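Pendari Tabletop Kit: readme for the sample recordings and our trial notes

Maintained by Ghazala Naqvi, with set-up notes from Shahzad Bugti
Last changed 14th May

What is in this folder

Recordings made with the Pendari Tabletop Kit while it was on loan to our workshop in Sundport, plus our notes on whether the kit does what the sales sheet claims. The kit is sold by Grarneck as a way for small workshops to teach an arm simple handling jobs "in an afternoon". We had it for most of April. Readers hoping for a yes to the afternoon claim can stop now.

There are 758 recordings. Of these, 200 are held back for testing and should not be used for training. They are in the folder called heldout. Please leave them there, even if your score would look nicer otherwise.

What the kit is

A mounting plate, a camera on a post, a hand controller, a small computer and the Pendari software. The version we were lent costs almost £4000 before the yearly support fee, which Grarneck would only quote over the phone. The sales sheet shows a price without the computer. The software will not run properly without the computer.

What was recorded

All the recordings are of short handling jobs with ordinary workshop items: moving a can, placing something in a tray, sliding a sheet of paper, standing up a fallen object and putting an object back where it started. That makes 5 jobs, and they are spread very unevenly. Moving a can has far more recordings than the rest because it was the first one that worked and people kept using it to check the set-up. If you train on everything without balancing it, expect an arm that is keen on cans.

The paper job is the weakest. The sales sheet says the kit handles "flat and flexible items". In our hands it handled them now and then. A white sheet against an off-white top gives the camera very little to go on, and the software's outline tool often lost the edge altogether. Grarneck's advice was to use coloured paper. Our customers do not send us coloured paper.

Set-up

Shahzad did the set-up twice, once from the printed guide and once from memory. From memory was quicker. The guide leaves out the step where the camera must be set again after the post is tightened, and if you miss it the recordings look fine but the positions are wrong. We threw away the first batch for that reason. They are not in the count above.

The background is a hung cloth with its folds left in. The guide asks for a smooth plain background and a spotless table. We used a table with marks on it, such as any working bench has, and did not wipe it between sessions. A kit sold to workshops should cope with one.

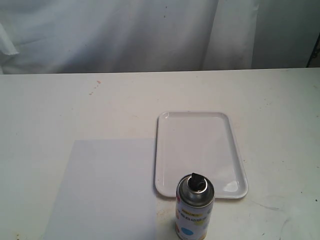

Does the kit come with an arm?

The arm is sold separately, and the kit only works with arms on Grarneck's own list, so check that list before ordering anything.

How the recordings are stored

Each recording has its own folder with the video, the arm positions and a short text note. The notes were typed by whoever was at the controller and they vary. Some say what was tried and how it went. Others say "ok". We have corrected spelling where it changed the meaning and otherwise left them alone.

The software also gives each recording a quality score. We have kept the scores in the files but would not rely on them. Several recordings in which the object was dropped have a high score, and a few careful ones have a low score, apparently for being slow. Grarneck says the score measures smoothness. The sales sheet calls it a measure of success.

Results so far

Training on the can recordings alone gave an arm that usually moved the can, provided the can stood somewhere near where it had stood before. Shiny metal tops caused trouble under the brighter lamp. Trays went better than we had feared. With a glossy tray the arm sometimes reached for the reflection, and turning the lamp away helped more than any setting in the software did.

We have not compared the kit with a rival product under the same conditions. The Afridi bench set was due to follow it here and has been put back. Until it has had its turn, please don't quote these notes as showing that Pendari is worse than anything else. They show that it is less than was promised.

Known problems

The clock on the small computer drifts, so times in the file names may not match the notes.
Video from the side position is missing for part of the second week.
The held-out set has the same lighting as the rest and will make a model look better than it is.
A few recordings end before the arm has stopped moving.

Using the files

You may use the recordings for your own trials and pass them on with this readme attached. Grarneck has seen the notes and asked us to remove the part about the quality score. We asked for a corrected sales sheet first, and are still waiting for it.

Corrections go to Ghazala. Questions about the camera post go to Shahzad.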